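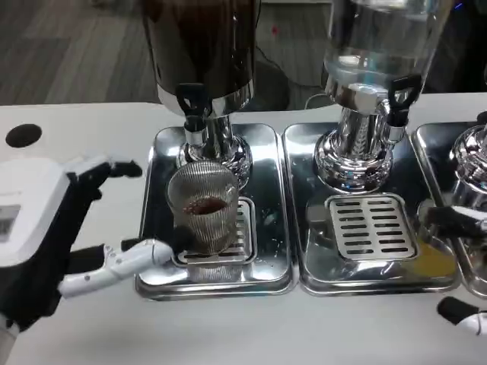

Figure 7. Left hand at the glass, dispenser task, head view.

7. Recording and scoring the dispenser task

This section covers the bench layout, the recording of demonstrations and the scoring of trials for the Clollano grasp-timing method. It assumes that both hands have been homed (section 4) and that the head camera has been calibrated (section 5).

The method trains one policy for reaching and a second, smaller one for deciding when the thumb should close. The two are run together but scored apart. Ribbed, clear glassware on polished steel is used as the hard case: depth readings on such surfaces are poor, and reflections in a dispenser foot can be taken for a second glass.

7.1 Bench layout

1. Place the dispensers in a row on the white table, each on its own drip tray, with the tap handles facing the robot.

2. Put the glass on the slotted grille of the left tray, directly under the spout. In Figure 7 the thumb is against the lower left side of the glass and a long finger extends towards its base. Use this as the reference pose for the left hand.

3. Keep the right hand on its own side of the row. It may hover over the right-hand tray but must not cross the middle one.

4. Set the room lights to the level used for calibration. Do not cover or dull the steel parts.

Note: Marks and small pools of liquid on the trays are part of the test conditions. Wipe the trays between sessions, not between trials.

Caution: The hands are not sealed. Keep liquid away from the finger joints and from the panel on the back of the hand. If a joint gets wet, press the stop button, remove power and follow section 11.2.

7.2 Recording demonstrations

1. Start the recorder and check that both hand streams and the head stream show the same clock.

2. Move the left hand to the start pose and wait for the ready tone.

3. Guide the hand to the glass. Close the thumb last.

4. Hold the grasp until the tone sounds again, then release.

5. Mark the take as good or bad before starting the next one. Unmarked takes are dropped on export.

A full set is 480 good takes. Vary the fill level between takes, but do not fill the glass above half.

Caution: Do not guide the hand by the fingertips. Hold it by the white shell at the back.

7.3 Training

Load the set and train the reaching policy first. Leave the step count at 2,000 for the closing policy. In the Kirnberg runs, longer training made the thumb close early on empty glasses. The cause has not been settled; see the notes by Araceli Quezada in appendix C.

7.4 Scoring

1. Run 51 trials with the recorder on. Do not stop the run to correct the hand unless there is a risk of damage.

2. Score the reach as passed if the thumb touches the glass without shifting it off the grille.

3. Score the closing as passed if the glass can be lifted clear of the grille and set down again.

4. Enter both scores, even when the reach has failed.

Note: A run with more than 18 failed reaches usually points to a calibration fault. Repeat section 5 before collecting more takes.

Send questions on scoring to Rostam Nouri at the Arnville bench.

Section revised 2022-04-18.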